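22 July 2021

Packing bench, notes of the day

Continued with the retail boxes. The question is still the same as in January: the printed box from Kincaid looks good on the shelf, but it takes too long to put the product in, and sometimes the box comes back from the customer with a torn flap. Chanida Onsri asked me to write down how I do it by hand, step by step, before we order the next 3,000 pieces. So this entry is mostly for her, and for me when I forget.

Position of the box. I tried standing it in the middle of the table and standing it at the left edge. At the left edge is better for me. The box stands upright, all top flaps open, and the rest of the table stays free for the product and the leaflet. When the box was in the middle I had to lift my elbow over it every time, and after one hour the shoulder was complaining.

Flaps. The two small flaps must be bent outward fully, past the point where they want to come back. If I bend them only half, one of them returns and goes in together with the product, and then I must take everything out again. Today it happened 7 times before lunch, and after I started to bend them fully it happened one time only. I will ask Kincaid if the crease can be made deeper. The sample from Furneneck had a deeper crease, but the print was rubbing off at the corners, so we did not choose it. Maybe this was a wrong decision, I don't know yet.

Inserting. Straight down from above, slowly for the last part. The air needs time to go out, otherwise the product sits high and the lid does not lie flat. Pushing with the palm makes it worse -- it presses the side walls outward and then the box has a belly. Better to let it sink by its own weight and give a small knock to the box on the table.

Taking out. I practiced this also, because the returns people have to do it. It is more difficult than putting in. There is very little space for fingers between the product and the cardboard wall. Turning the box upside down works, but then the product falls on the table, and for the glossy parts this is not acceptable. Chanida suggested a small half-round cut in one side wall, for the thumb. I like it. It would cost a new cutting tool at Kincaid, so first I want to make three boxes with a knife and see if the wall becomes too weak.

Surface. Glossy parts show every fingerprint. I wiped them with the dry cloth, and it left fine lines that can be seen under the lamp. With the cloth for lenses it was better. To do: order more of those cloths from Ulto, they are on the same page of the catalog as the tape.

The table. The white top has many small dark specks, and near the center there is a group of short dark streaks, parallel, like something was stamped there. I tried alcohol on one corner of the streaks and nothing happened. Does anyone know what it is from? My guess is old ink, but it can be also dried glue. I am asking because we put printed boxes face down on this table when we tape the bottom, and I don't want the marks to go over to the white part of the print. Until it is clear, please put a clean sheet of paper under the box for the taping.

Labels. The small white label goes near the lower front corner, and it must be put before filling. On a filled box it is harder to press it well, and the corner of the label stands up. I had 13 boxes from the last lot with the label not straight. I did not correct them, they are on the shelf with a yellow note. Vundinix said that they accept them if the barcode can be read, but I have this only by phone and would like to have it in an email.

Times. I did not measure today. The stopwatch battery is finished and the telephone is annoying to use with gloves. Next time I will measure complete boxes, from flat cardboard to closed lid, and not only the inserting. The inserting alone gives a number that looks very nice and helps nobody.

Open points:
-- deeper crease, ask Kincaid
-- thumb cut, three boxes by knife, then drop them from table height
-- lens cloths and stopwatch battery
-- streaks on the table, try the citrus cleaner, first in a corner
-- email from Vundinix about the labels

One more thing for whoever works here after me. Put the flat boxes back in their bag at the end of the day. Those which stayed out near the door took moisture and the bottom flaps became wavy, and the tape doesn't hold on them. I separated these and we can use them for the knife tests.
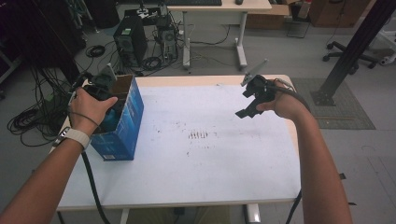

The bag is on the lower shelf, behind the tape rolls. I closed it with a clip and wrote the lot number on the outside, please keep it readable.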